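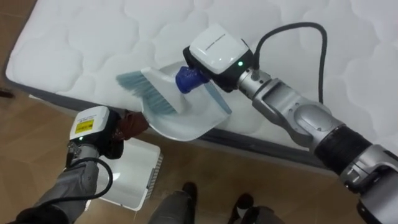

Brush and dustpan over the edge of the mattress, both wrist lights green.

List home Threads By date By author Search Help

To: Flonov home builders list
From: Gunnel Åberg
Date: August 27, 2020
Subject: Re: two arms, one dustpan (and the cable question)

Hello Eilif and all,

Thank you for the long message. I have been reading it several times, also with a dictionary, and I will try to answer in the same order as you wrote.

Eilif Engebretsen wrote:
> I have now two arms on the bench and I can make each of them hold a
> tool, but I can't make them meet. When I bring the brush to the pan,
> the bristles push the pan away, or the pan tips and everything I have
> collected falls out again. Do you move both arms, or do you keep one
> still?
>
> Second, what did you put on the fingers? Mine are bare and the rim of
> the pan turns in them.
>
> Third, the wrist cables. I have broken one already, near the plug. I
> had tied it down along the forearm as tightly as I could, because I
> thought this was the clean way to do it.
>
> Last, Shuk-fan Huang told me that you do this in a bedroom and not in
> a workshop. Is it true? I would be afraid for the floor.

First, the two arms. I keep the pan still and I move only the brush. In the beginning I moved both, and I lost several evenings on it. Each arm has a small error, and when they meet you get both errors together. Now the arm with the pan goes to its place, tilts the pan a little so that the lip looks down, and then it waits. Only after this does the other arm start. In Soment this is one line in the sequence file, "hold left", and the arm then keeps its position until you release it.

About the bristles which push the pan away: I think you come in too low. Start with the bristles over the flat part of the pan, look at the height there, and save it as your zero. From this point you go out and sweep back in. A mattress is more difficult than a bench, because it gives under pressure, and a quilted one has hills and valleys as well. If I press enough to reach the valleys, the brush is stopped by the next hill. I use short strokes with light pressure and I repeat them. In my last test I ran the stroke 100 times and the pan turned in the fingers 14 times. This is still too many for me, but in July I would have been glad for it.

Second, the fingers. I use brown pads for the arm which holds the pan. They feel like leather and came in a bag of leftovers from Grímur Snorradóttir, so I can't give you an order number. Any material which is a little soft and doesn't leave marks should work. Cut the pads a bit longer than the finger and trim them after the glue is dry. For the brush I don't need pads, the handle is thick enough.

Third, the cables. Please do not tie them tight! I made the same mistake and I also paid for a new cable. The wrist must be able to turn fully in both directions without pulling at the plug. I leave a loose loop at each wrist, and I fix the cable only at the forearm. It looks untidy, but I haven't broken one after this. Before you close the ties, turn the wrist by hand to both end positions and look at the plug all the time.

The long cable from the back is another matter. Mine is four meters, and I let it lie in a loop on the floor at the side where I don't walk. Wenche Sjöberg has proposed a hook in the ceiling. I would like to try that, but I don't want to make holes there.
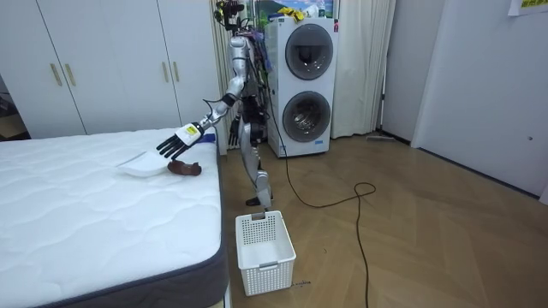 One hand over the mattress, the laundry basket in front and the long cable on the floor.

Yes, it is true about the bedroom. The shared workshop in Eide is good for cutting and soldering, but it has no bed, and I want the tasks to be those of a normal home. So I do the metal work there and the tests here. There is a wardrobe, a curtain, a washer and dryer, and all these things make the planning harder in a useful way. The curtains have given me the most trouble. They move when somebody opens the door, and the head camera then believes there is a new obstacle.

For the floor I had the same fear as you. It is wood, and the frame is heavy. I looked under the feet after each of the first tests and found no scratches, so now I look less often. I do sweep the boards before I start — a single small stone under a foot would be enough. And I keep one hand near the stop button when the machine reaches forward over the bed, because then its weight also moves forward. The mattress is low, so it has to reach down quite far.

One more thing about the basket. I would like the next task to be laundry, and the basket is light, with many small holes in the sides. My depth filter was made for closed surfaces and it removes half of the wall. Has anybody here worked with objects like this? I tried the filter from the Rakora files with the limit at 1,200 instead of the standard value, and the rim became clear, but the sides were still missing.

Eilif, I will put my sequence file in the list folder when I have translated the comments. If you try the short strokes before that, please write which brush you have and how long the bristles are. I suspect that this matters more than the software.

With friendly greetings,
Gunnel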